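Review: Plarkau 2, a training method for two-handed kitchen tasks
By Hawi Moges
Feb 12, 2021 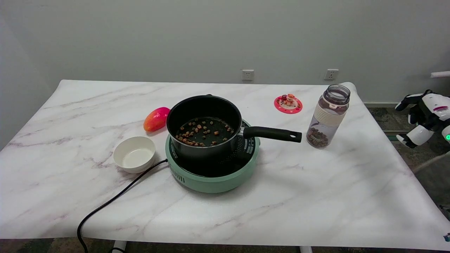 Plarkau 2 is a method for teaching a robot household jobs from recorded demonstrations. A person steers the arms through a task, the system stores the camera view and the joint positions, and a policy is trained on the result. I used it on pouring dry pellets from a bottle into a saucepan, a job our older Negash setup never handled well.

The main change is in how the data gets weighted. Plarkau 2 scores each demonstration by how steady the wrist was in the last part of the motion, and shaky ones count for less. I recorded 258 demonstrations and trained for 40 hours on one machine.

Over 600 trials the new policy finished the pour more often than Negash did on the same table. It also spilled less. Most of the failures came from the grasp. If the bottle was turned so the sleeve band sat at an odd angle, the fingers closed too high and the bottle tipped.

Setup is the weak point. The manual skips camera calibration completely, and I had to work it out from the config files. The license costs $2815 per lab, and support runs out in April unless you renew.

Labs that already collect their own demonstrations should get good use from it. If you need long tasks with several steps, Adotach still does that better. I would wait for a fix to the grasp problem before trying it with liquids.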